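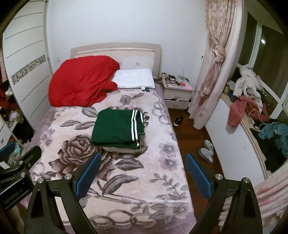

Are you not just teaching the thing to take your job, was the comment left under my last post, and it was followed by a longer one saying that home help would be the last work to go and I had nothing to worry about. I didn't answer either of them at the time. I have been asked the same by my sister and by a man at the bus stop, so I'll try to put down what has changed at work and what hasn't.

Posted 4/28/22

For anyone new, I work for Balomen in Skuvau. We do cleaning, washing and putting away in people's homes, and we have a laundry at the depot where the sheets and towels go. I started in the laundry and moved to home visits later on. Now I do a bit of both.

The laundry got its folding machine, the Takagi, in September. You feed a towel in at one end and it comes out folded at the other. It does 290 pieces in an hour if two of you keep up with it, and it stops dead if a corner goes in doubled. Before that we folded at the long table, facing each other, and talked all morning. Now one person feeds and one stacks, and with the length of the machine between you, plus the noise, you don't talk. I put that in the feedback form and was told it had been noted.

It has been better for my shoulders. I will say that for it, as I had forgotten what it was like to get a coat on in the evening without thinking about it. The people who lost out were the ones on the short morning shift. They weren't sacked, they were offered home visits, and some didn't want them. Going into a stranger's house with a bucket is a different job from standing at a table with people you know. The pay is 30 pence an hour more, and it doesn't cover the waiting about between visits.

The home side is where the grippers come in. You hold one in each hand and they open and close in front of you, black with blue textured pads, and you do your ordinary folding with them while the camera takes it all in. The recordings go off through Lulla, the app we already had for our rotas, and are used for training robots to do the same. We were told all this in a meeting and had a sheet to sign. You can say no. I said yes, mostly out of nosiness.

Folding with them is slow. A T-shirt I could do in my sleep takes me a good while, and you find out how much you normally do with your thumbs. Smoothing is the worst. With your hand you just wipe the cloth flat and you can feel where it's rucked up underneath. With a pad you push it and a different bit comes up. I've found it easier to lay things out on a bed than on a table, on top of the blanket, where they don't slide. The dark green one with the white stripes is the kind of thing I like to get, because if the stripes are straight the fold is straight and you needn't look any harder. Plain beige or cream things I leave until I've warmed up.

The instructions say to work in rooms as they are, so we don't tidy first. That went against everything I was taught, and I still have to stop myself straightening a duvet before I begin. A red duvet heaped up by the headboard stays heaped up. If there's clothing on the window ledge it waits its turn.

What it changes for us in practice is the following. A recorded visit is booked as a longer slot, so I do fewer houses that day and am less rushed. I get a small extra payment, which comes through separately and late. My wrists ache instead of my shoulders. And I am slower at everything for the first hour afterwards, as if my own hands had come back a size too big.

There was an argument at the depot over the payment. People in the laundry don't get it, and they pointed out that the Takagi had done away with half their shift while we were being paid extra to help along the next machine. I thought they had a point. It was raised at the staff meeting and the answer was 100 pounds each, once, for everyone on the laundry rota, whether they record or not. That settled it for some people.

As to whether it'll take my job, I don't know. On the visits I do, folding is a small part. I also notice when there's no milk in, or when someone has stopped opening their post. I know which drawer sticks in which house. None of that is in the recordings as far as I can tell. But I'd have said folding a towel was safe once, and I no longer fold towels for a living. If a machine comes that can do the putting away, I think they'll cut the visit to half the length and say the client is getting the same service. That worries me more than being let go.

I've signed up for another six sessions, which takes me up to the summer. I have asked if we can see one of the robots do it at the end, since we've all put the hours in. They said they would look into it.

To the second commenter, thank you, and the stain remover you asked about is the powder, not the spray. Leave it on overnight.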